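Werkwood Desk Organizer, Brown
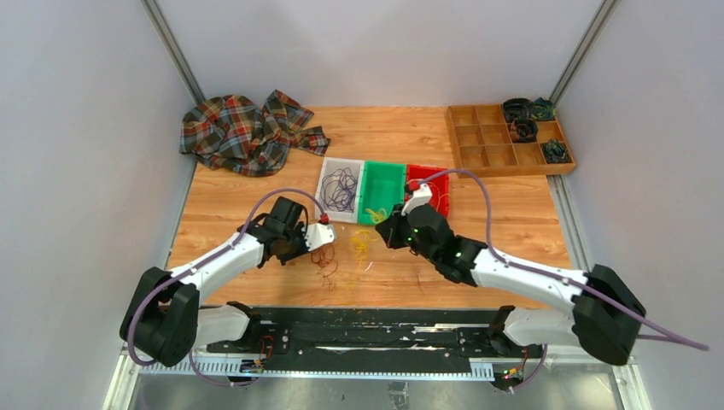 The organizer on a light wood-grain top, with dark rolls in the right-hand side.

Okay, so I made the first one of these for myself. I had a drawer full of rolled ties and belts, and every morning I'd pull out one and get four. I'd looked at the plastic trays at the store and didn't love any of them, so one evening in June I went down to the workshop, cut some strips, and had a wobbly little box with dividers before midnight. My neighbor Marloes Vermeulen saw it and wanted one for her sewing notions. Then her sister did. And here we are with a product page!

It's a plain open box split into rectangular compartments. No lid, no hinges, nothing to snap off. I use mine for ties these days, but people tell me they keep all sorts in theirs: socks, charging cables, seed packets, tea bags (great idea, I stole it).

The finish is a brown oil that I rub in by hand, two coats, and then I leave the box alone for 30 hours before it gets packed. It may still smell a little when you open the parcel. Leave it by a window overnight and you should be fine.

Care: wipe with a dry or barely damp cloth. Please don't put it in the dishwasher. Somebody in Rarnmont did, and I'm still sad about it. A dab of furniture oil once a year keeps the color nice.

Felt pads for the bottom are in the box but not stuck on, so you can skip them if yours is going in a drawer.

Shipping: I send parcels out from Drarnoveck twice a week. Orders over $100 ship free, and everything else is a flat $15. If you need more than a couple for a shop or office, write to Stijn Desmet, who handles the bigger orders and is much better at email than I am.

Returns are fine within 30 days, oiled or re-oiled, as long as it's in one piece.

Also in the shop: Dijkstra coat rack, Werkwood letter tray, finishing oil (200 ml)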